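Section 7: Enrolling Your Startup in the Trellico Mentor Matching Portal

Read this section before you create a founder account. The welcome email says setup is "instant." In our experience it takes an afternoon, mostly spent waiting for the verification code.

What you need
A work email address. Free webmail addresses are accepted at sign-up and then rejected at review.
Your cohort code, printed on your acceptance letter from the accelerator.
A company summary of no more than 2000 characters. The counter on the form includes spaces, and the help page says it doesn't. Believe the form.

Creating the founder account

1. Open the portal and choose Join a Cohort. Ignore the larger button marked Explore, which leads to a sales page.
2. Enter your cohort code. Codes issued before March need a zero typed in front.
3. Enter the verification code. If you request a second code, the first stops working, even if it arrives later.
4. Paste in your company summary. Write it in plain words. The matching tool claims to read for meaning, but when Alina Furtună tested it with the same summary reworded three ways, she got three different lists of mentors.
5. Press Save Draft. Do not press Submit yet.

Caution: Submit locks the summary for the whole cohort. Changes after that go through the help desk.
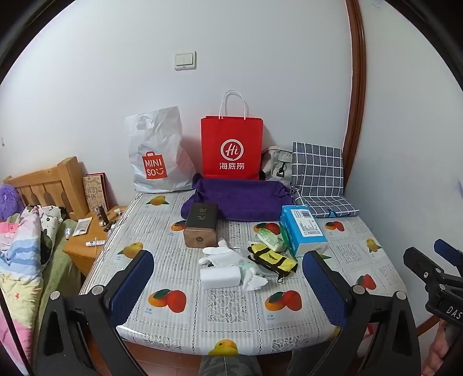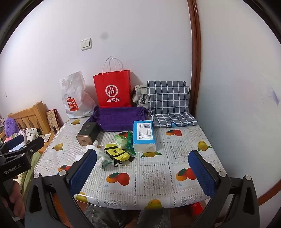

Both photos: table with fruit-print cover.

Setting your matching preferences

6. Go to Profile, then Matching. Turn off Auto-Accept. It is on by default, and it will book you with any mentor who clicks first.
7. Pick your fields. You may choose up to seven, but a long list gets you generalists. Two or three is plenty.
8. Under Mentor Background, choose whether you want to be matched with women founders first. The setting changes the order of the list and removes no one from it.
9. Set your time zone by hand. The portal guesses from your browser, and Deisy Salazar sat through two empty calls before she caught it.
10. Go back to your draft, read it once more, and press Submit.

Note: You will see a "match score" next to each mentor. The directory lists 2473 mentors, and Trellico has not said how the score is worked out. Treat it as a sorting tool -- nothing more -- and read the mentor's own profile before you ask for a call.

If no matches appear

Wait until the next morning, as the list is rebuilt overnight. If it is still empty, check that your cohort code shows as Active. Error 53 means that the code has been used by someone else on your team. Ask them to add you under Team Members; a second account will not fix it.

For anything else, write to Sheldon Chan at the program desk and include your cohort code. The chat window inside the portal is answered by a script.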